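Two grippers, one arm, and a lot of marketing

I have been putting off this post since December because I wanted to be fair. I have now had the Urkeck gripper and the Plikura gripper on the same arm for long enough to be annoyed by both of them, so fair is as good as it's going to get.

Some background for anyone who missed the earlier posts. The arm is a Maeng, the smaller one, bought used. It is fine. The controller is the one that came with it, and it's also fine if you don't ask it to do anything while it's writing a log. Marjan Farahani lent me the Plikura on the condition that I write down what I really thought, and I paid for the Urkeck myself, which you should keep in mind whenever I sound bitter.

The Urkeck is a plain two-finger parallel gripper. Flat pads, one motor, a force setting that goes from 0 to 1000 in units the manual does not name. I wrote to support to ask what the units were and got a link to the manual. In practice anything under 300 or so lets go of the object halfway through a lift, and at the top of the range it flattened a paper cup so thoroughly that I kept the cup. Between those two it's a perfectly decent gripper and I resent how often I reach for it.

The Plikura is the clever one. Three soft fingers, air driven, and a page of claims about "adaptive handling" that I read twice without finding a test anywhere in it. What adaptive means, as far as I can tell, is that the fingers bend. So do mine, and I don't have a landing page. It also needs a small compressor that kicks in whenever the pressure drops, and if your workspace is in your apartment you will learn to hate that sound by dinner.

My first round was the usual tabletop stuff: cups, a sponge, a tape roll, a bag of rice. The Plikura won on the sponge and the rice. The Urkeck won on the tape roll and was much better at putting things down where I asked. Cups were a draw if you don't count the flattened one. I don't put much weight on any of this. Tabletop objects on a plain mat are what every vendor demo uses, and by now I suspect the grippers are designed around the demo.

Then there's the camera question. I tried two, the wrist camera that Maeng sells and a Likness depth camera on a bracket. The wrist camera sees very well until the moment the fingers get near something, and then it sees fingers. The Likness has a better view and a worse temper. Sunlight on the floor gives it holes in the depth map, and anything shiny and thin might as well be made of air. Hyun-seo Pyo told me to turn the exposure down to 2000 and stop complaining. I turned it down to 900 and complained less, but only a little. The default after a firmware update is 2892, by the way, and the update does not mention that it throws away whatever you had set. I lost an evening to that.

What I wanted all along was a task from real life, something with odd shapes and no mat under it. Tidying shoes is the one I settled on. Everyone who sells a home robot shows it tidying shoes, usually with a cut in the video right where the grasp should be. 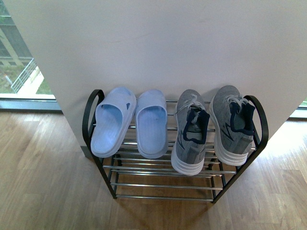
Shoes are a nasty test for a gripper, and I mean that as praise. There's no single right place to grab one, the opening is soft, the sole is stiff, and a pair only counts if both end up facing the same way. The rack by the wall has blue slides on the left of the top tier and gray sneakers on the right, and I'd call them two separate problems. A slide has that wide molded strap, a good handle if you come in from the right side, and the Urkeck can pinch it with room to spare. The sneakers have a padded collar and laces lying over the tongue, and flat pads will happily take a lace along with the collar. On paper that's a job for soft fingers. The bars of the rack are the part I worry about most, thin chrome with daylight coming in from both sides, so you can guess what I expect from the Likness. The empty lower tier is my target for placing, and it's low enough that the bulk of the Plikura bothers me more than its grip does.

I'm going to do this slowly, slides first, and I'm not going to publish a success rate until I've run enough tries for the number to mean something. If a vendor wants to know why I won't quote their figure for "household objects," I would like to see their list of objects. Marjan thinks the Plikura will surprise me. She may be right, although she also thought the compressor was quiet.

For anyone about to buy: get the boring parallel gripper and spend what's left on a sturdy camera mount. Don't buy the Maeng wrist camera until they offer it on a longer bracket. And if you already own the Likness, write your exposure setting on a piece of tape and stick it to the housing before you let it update.

Comments are open. If you've run either gripper on shoes, real ones that have been worn, tell me what force setting you used and where you grabbed them.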